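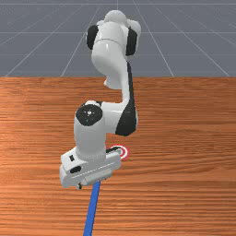

Department of Mechatronics – Student Projects, Cell Group 4

Setting up and looking after the simulated arm cell
Project report by Lejla Softić and Chi-keung Lu
Supervisor: Amparo Echevarría

1. What we were asked to do

The department's simulated arm cell had been passed between groups since November and no longer gave the same results twice. Our task was to set it up again from a clean copy, find out why the hand was stopping in the wrong place, and write down how to keep the cell in order. We did not have to write a new controller.

The cell has one arm over a wooden table, with a blue bar as the workpiece and a round red and white target lying flat on the tabletop. Everything runs in simulation on the lab machine we call Collen.

2. Setting up

We started with the arm's base position. The old scene file had been edited by hand and two different values for the base height were stored in it, one in the robot section and one in the table section. The program read whichever came last. We deleted the second one and moved all the cell measurements into a single settings file.

Next was the home pose. The earlier groups had each saved their own, so there were five in the folder. We kept one, with the wrist pointing straight down and the hand clear of the table, and archived the rest.

The tool point took longest. It had been left at the wrist flange and not moved to the end of the hand, so every approach height was wrong by the length of the hand. Štefánia Matoušek from the year above spotted this when she looked at our log. After the change we brought the hand down above the bar and the target in small steps and checked the height at each stop.

3. The fault

With the tool point fixed, the hand still drifted sideways on long runs. We ran the same move 50 times and saved the end position each time. The error grew slowly and went back to zero whenever the program was restarted.

The cause was in the reset routine. It put the bar and the target back but left the joint angles as they were, and the next run took those angles as its starting point. We added a line that sends the joints to the home pose before anything else is reset. On a second set of 50 runs the drift did not come back.

We also found that the contact setting between the hand and the bar was too stiff, which made the bar jump when it was touched. Rok Perić suggested halving it – this was enough.

4. Looking after the cell

Before each session:
Load the clean scene, not the last saved one.
Send the arm to home and compare the joint readings with the settings file.
Run the short test move and look at the end position.

After each session:
Save logs under your group name.
Leave the settings file alone. If a value has to change, write the old one in the log first.

5. Still to do

The joint limits in the model are the default ones and have not been checked against the data sheet. The bar has only been tried lying at one angle. The next group should start with the joint limits.

Report handed in Sunday, June 29, 2025.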